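Visit to the Neves Shared Workshop: The Whiteboard Writing Build
Report to members of the Jemell Makers' Association

In February the Association was invited to visit the shared workshop at Neves, where members are building a robot intended to take a marker and write on a whiteboard. The visit took place on a Friday evening and was attended by nine of our members. This report sets out what was shown and discussed, for the benefit of those who were unable to travel.

The workshop occupies the ground floor of a former joinery and is open to subscribers of the Zoreck scheme, under which residents share tools, bench space and storage. The build is known to its members as Narnamari. It receives no outside funding. Parts are bought by subscription or made on the premises, and the work is carried out in the evenings.

After a short safety talk, the party was taken to the bench. The hosts explained that writing had been chosen as a task because it combines several smaller ones: collecting a pen, passing it from one gripper to another, bringing it to the board at a suitable angle, and keeping an even pressure along the line. Each of these is being developed separately. The passing of the pen has taken the greatest share of the winter's work, as the second gripper must close before the first lets go, and a difference of a few millimetres between the two is enough to twist the barrel. 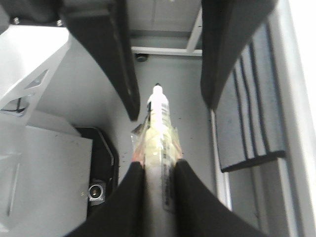 Dorrit asked whether it would not be simpler to leave the pen fixed to one arm for good. A pen holder screwed to the wrist would cost next to nothing, she said, and would remove most of the difficulty at once.

The hosts accepted the point. Their reply was that a fixed pen would make a good plotter, but that the members had joined the project to learn about handling. A fixed holder has been drawn up as a fallback and will be made if the handover is not dependable by the summer.

A good part of the discussion concerned the markers themselves. An ordinary dry-erase marker is slim, smooth and light, and it rolls. The members have tried rubber bands, foam sleeve and several kinds of tape in order to give the fingers something wider to close upon. A wrapped middle section is now preferred — it costs very little and can be renewed in a minute or two. The disadvantage is that no two wrapped markers are quite the same, and the grip width has to be checked whenever one is replaced. 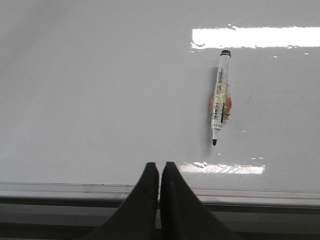
A taped marker on the whiteboard, with the gripper fingers below.

Members of our party with experience of machine tools suggested a turned collar in place of the tape. The hosts had considered this and may return to it. Their concern was weight, as a heavier marker tends to droop in the fingers when it is held away from its middle.

The party then heard about the control side of the project. Movements are first guided by hand, recorded, and played back at reduced speed. A session usually consists of 30 attempts at a single movement, with the result of each entered in a notebook kept at the bench. The hosts' present aim is a run of 100 handovers without a dropped pen. They were frank that this has not been reached, and that the best run to date ended when a fresh wrapping worked loose.

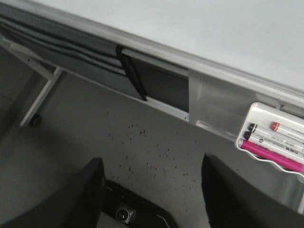
Storage has also received attention. Markers were at first kept in an upright pot, which proved awkward to approach from the side, and the change to a tray below the board was made in the autumn. Laying the markers down gives the gripper a known height to work from, although the direction in which each one points must still be agreed beforehand. The hosts intend to add a separate slot for each marker. Several of our members recommended a printed insert, and an offer was made to supply a drawing.

There was a short exchange on lighting. A glossy board returns bright reflections to any camera placed near it, and these can hide the tip of the pen at the moment it matters most. A sheet of diffusing material over the lamps is to be tried next. Matt board was suggested from our side, but the hosts noted that it is harder to wipe clean.
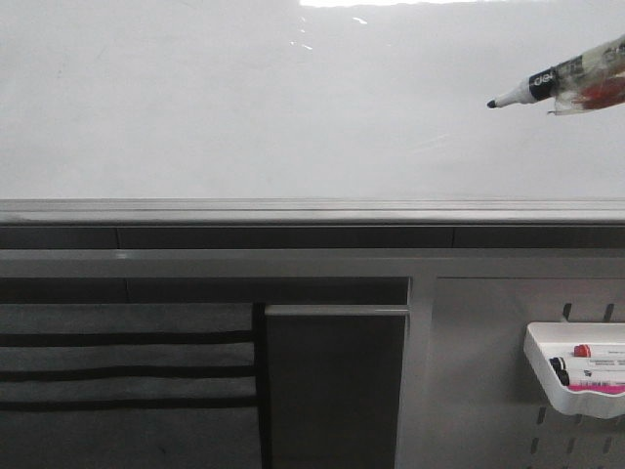 Marker tip close to the writing surface, with the storage tray below.

The evening closed with tea and a general conversation on costs, insurance and the care of shared equipment. The Zoreck booking rules were passed round and a copy has been placed in our own library. Members who wish to see the Neves bench for themselves should leave their names with the Association office. Places are limited to four on each evening, and stout shoes are required on the workshop floor.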